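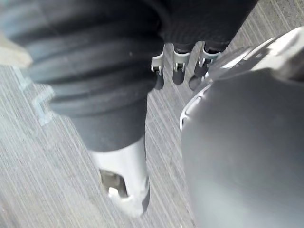 How to Keep a Kitchen Sink Draining and Smelling Clean

Most slow kitchen drains are caused by grease. It goes down warm and liquid, cools a few feet along the pipe and sets there. Coffee grounds, rice and bits of onion skin stick to it. The opening gets smaller for months before you notice the water standing.

I looked after rental apartments in Clindale for 9 years and kept a notebook of every call. Of the 2,062 calls in it, more were for kitchen sinks than for anything else. Nearly all of those could have been put off or avoided with the habits below.

What stays out of the drain

Cooking oil, bacon fat, butter and pan drippings go in a can or jar with a lid. Let the fat cool, close the lid and put it in the trash when it is full. Wipe the pan with a paper towel before you wash it.

Rice and pasta keep swelling after they are cooked. Scrape plates into the trash or compost, and use a strainer for the rest. Flour and dough should be scraped off the bowl dry. Hot water turns flour into paste, so rinse what is left with cold.

Coffee grounds do not dissolve. They settle in the bend of the trap. The same goes for eggshells, whatever you may have heard about them sharpening disposal blades.

Once a week

Fill the sink with hot tap water to a depth of a few inches, add a squirt of dish soap, then pull the stopper and let it all go at once. A full sink of water pushes through the pipe with more force than a running faucet does. If you have two bowls, fill both and release them together.

Do not pour boiling water into the drain if your pipes are plastic. It can soften the joints. Hot from the tap is enough.

Take out the strainer basket and scrub the underside with an old toothbrush. The smell people blame on the pipe is very often on the bottom of the basket, or on the rubber flap of the disposal if you have one. Lift the flap and scrub under it too. (Switch the disposal off at the wall first.)
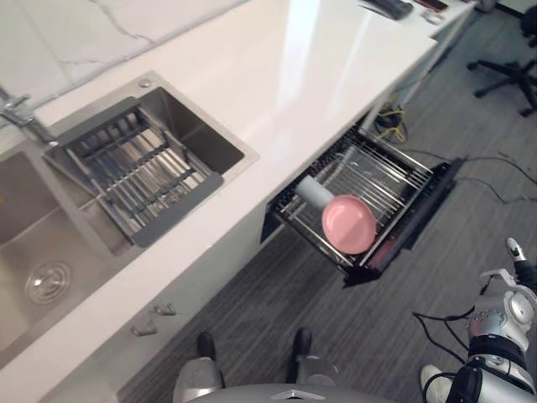 Jintana Ongart

Stainless steel bowls

Wash with dish soap and a soft sponge, going along the grain of the steel. Rinse well. Dry with a towel if your water is hard, or you will get white spots by the end of the day. Spots that are already there come off with white vinegar on a cloth. Leave it on for a few minutes, rinse and dry.

Baking soda on a damp sponge takes off tea stains. Steel wool leaves tiny bits of iron behind, and those bits rust. People then think the sink is rusting. If you have that problem, rub the marks with a paste of baking soda and water and throw the steel wool away.

Bleach should not stand in a stainless sink. Neither should salty water, pickle brine or a wet cast-iron pan left overnight.

Dish racks that sit in or over a bowl need to be lifted out and washed too. Slime builds up where the rods meet the end pieces. A bottle brush gets in there well enough.

Faucet

Low flow from the faucet, with good flow everywhere else in the house, usually means a clogged aerator. Unscrew it by hand, or with pliers and a rag so you don't scratch the finish. Lay the parts out in the order they came off. Soak them in vinegar for an hour, brush off the grit and put them back. Close the drain before you start. I have had to open a trap to get a washer back – more than one time.

When it is already slow

Try a plunger before anything else. Use a flat cup plunger and keep it for the sink only. Run enough water to cover the cup. On a double sink, have someone hold a wet rag tightly over the other drain, or the air just comes out that side. If a dishwasher drains into the sink line, clamp its hose first. Plunge for a full minute. Do not use a plunger if you have already poured in drain cleaner, as it can splash up on you.

If that does not work, clean the trap. Set a bucket under it, loosen the two slip nuts and lower the curved piece. Empty it into the bucket and wash it out with a bottle brush in another sink. Look at the washers before you put it back. Flat or cracked ones should be replaced, and they are cheap. Tighten the nuts by hand, run water and feel each joint with a dry paper towel. Give a nut another quarter turn if the towel picks up water.

When the trap is clear and the sink is still slow, the clog is in the wall. A hand snake from the hardware store will reach it in most kitchens. Feed it in slowly, turning the handle, and pull it back when you feel it catch. Have a trash bag ready, because what comes out is unpleasant.

I don't use chemical drain cleaners. They are hard on old metal pipe and dangerous to the next person who opens the trap.

When to call

Call a plumber if two drains back up together, if water comes up in the tub when you run the kitchen sink, or if you have snaked the line 3 times in a year and it keeps returning. That points to the main line or to a pipe with the wrong slope, and no amount of plunging will fix it. In Clerkamville I used Pongsak Rattanakul, who charged 38 dollars to come out and look. Prices have gone up since then.

Under the sink

Every January I empty the cabinet and wipe the floor of it dry. Put down a sheet of white paper and leave it overnight. A slow drip shows up on the paper long before it shows on the wood. Turn both shutoff valves closed and open again while you are in there. A valve that is never moved tends to seize, and you will find out when you need it.

Last updated November 25, 2019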